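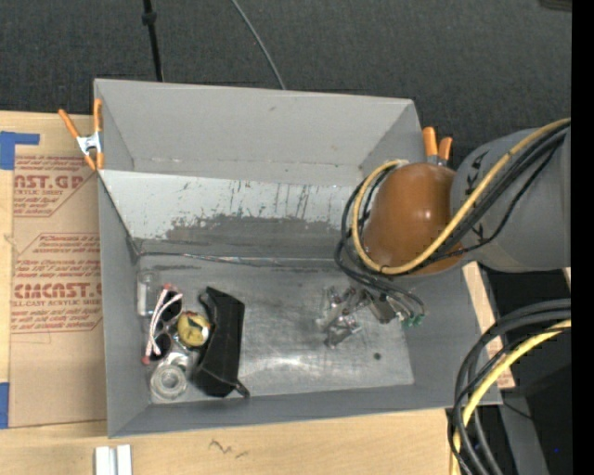
Section 6: Getting your Setier worm farm ready

Give yourself a free afternoon for this one, and read the whole section before you open the bedding bag (I didn't, my first time, and I had coir in my socks until December). You'll want a wide open bin for mixing, set on a table so you're not bent over. A gray one with high walls at the back and a low one at the front is lovely to work in, and scuffs and scratches on the floor of it don't matter one bit for mixing bedding!

1. Rinse the three Setier trays in plain water. No soap, please.

2. Break the coir brick into your mixing bin and pour on warm water a little at a time. Let it sit and swell before you add more.

3. Tear up plain cardboard and toss it through with your hands. Squeeze a fistful. You want 2 drops of water, maybe, and no stream.

4. Fill the bottom tray to the line and leave it overnight with the lid on.

5. Tip the worms on top the next morning and leave the lid off under a bright light. They'll dive, I promise.

Note: My friend Ginette Gilbert adds a scoop of finished compost at step 3, and her worms settle in faster than mine ever have. Worth a try if you can get some.

Caution: Don't feed them for the first few days. Keep citrus and onion out altogether, and never park the farm in full sun.

If the tap at the bottom drips, push the washer in flat side first and tighten it by hand. Spare washers are part number 537. Feeding amounts are in the next section.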